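Mon 23 July

I finished season two of Lorano last night and I have had it in my head all day, so you're getting a post about it whether you watch the show or not!

Quick catch-up if you don't. Lorano is a ferry town where the boats stopped running one winter and the people who were on the last crossing came back a day later, slightly wrong. Season one was nine episodes of Inspector Benmoussa going door to door in the rain, asking polite questions and getting awful answers. It was slow and I loved every minute of it.

Season two picks up in October of the same year. The ferries are running again, the school is open, and everyone in town has agreed not to talk about it. Benmoussa has been moved to a desk in Cendton and is pretending to like it. Then a boy turns up at the bakery asking for his mother by a name she stopped using before he was born, and off we go.

(Mild spoilers from now on, nothing past episode 6.)

What I love most is how much room the side characters get this time. Dosamo, the harbor pilot, had maybe 2 scenes in the first season and I couldn't have told you what his voice sounded like. Now he gets a whole episode to himself, nearly all of it in the wheelhouse of a parked boat with the radio going in and out. My friend Seo-ah Yoo texted me halfway through to say she was watching it standing up. I get it. When the radio answers him in his own voice I put my tea down and didn't pick it up again until the credits.

The music is better too. The first season leaned pretty hard on that one cello piece, and by the end I was humming it in the shower. They've kept it for the opening titles and mostly left the rest of the show quiet, so you hear doors and gulls and people's shoes. Watch it with headphones if you can.

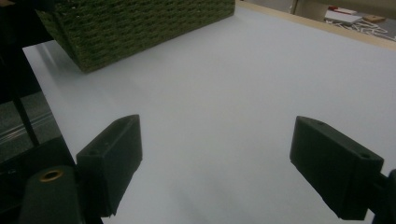 The green basket, on the white table.

Now for my one grumble. The Cendton office scenes go on too long. I understand we need to see Benmoussa bored, but I got there a good while before the script did, and her new boss has exactly one joke. Syahrul Yeoh disagrees with me on this and thinks the office stuff pays off in the finale. He's half right. The filing room does matter in the end, and I still could have done with less of the parking permit.

Episode 6 though! Twenty-five minutes in, the mother finally sits down across from the boy and they just talk about soup. How she makes it, how he remembers it, which one of them has it wrong. No music at all, and hardly a cut. I went back and watched it again before I let myself move on to the next one.

I won't say anything about the ending except that I have a theory about the second lighthouse keeper and I'd like someone to argue with. Herman Subramaniam has already told me I'm reaching. If you've finished it, come find me in the comments, and please put a spoiler warning at the top for the slower folks.

Next up I'm starting season one over again with the sound turned up.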